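4.2 Soft seating and the people who avoid it

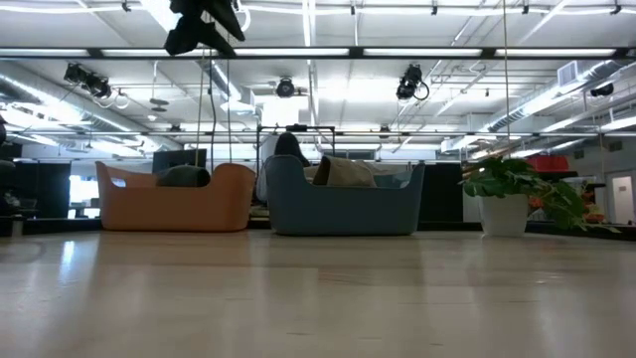 Figure 3. Tub seats and planter beyond a pale wooden surface, Dendton office, June.

Informal seating was the item on which the Dendton refit spent most of its goodwill. Staff had asked for somewhere to talk away from their desks, and the design brief answered with what it called a "conversation landscape", meaning chairs. Of the 235 employees surveyed, 164 said they approved of the new seats. Rather fewer said they had sat in one. The pair in Figure 3, one a muted orange and the other a slate blue-gray, nearly touch, an arrangement our interviewees found friendly in principle and a little forward in practice. Each has a loose cushion, and the cushions turned out to matter more than the shells. One respondent described the chore of settling hers as "making a bed before every meeting".

We logged 712 separate stays in the lounge areas across the study period. Of these, 128 involved two people in adjacent seats, the use for which the pairs had been bought. The remainder were mostly solitary, and a good many of the sitters were on the telephone. Wi and Shim report much the same from the Herard building, where paired seats were treated as one seat and a place to put a coat.

The plants did better. Staff gave them high marks for comfort, which is generous, given that no one can sit on them. Several people chose a seat by its distance from the nearest leaves, and the Salminen floor asked for more planters before it asked for more chairs. We return to this preference in Section 5, where it becomes awkward for our model.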